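Stop Buying Bins Before You Clear the Closet

By Unai Esteban

Every November the stores in Drerton fill their front aisles with storage containers, and every November I used to buy a few. I moved to a smaller apartment 2 years ago and had to face what was in them. I opened 11 boxes. Five held things I had forgotten I owned, including the manual for a coffee maker I gave away before the last move.

My view is simple. Storage is sold to us as a way of getting organized, and mostly it lets us put off a decision. A cable in a labeled box is still a cable that fits nothing in the house. We pay for the box, then we pay rent on the floor it stands on.

I don't think people should live with bare shelves. My sister in Plilberg sews, and she needs every compartment she has. She also uses what is in them, week after week -- that is the test I would apply.

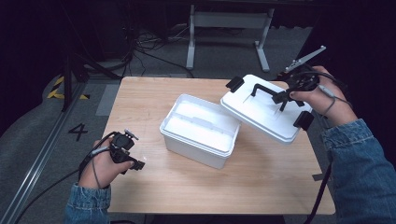

So sort first, and wait a month before shopping. If something still has no place by then, measure it and buy one container that fits. I have bought two since the move. Both are in use, and the hall closet door closes.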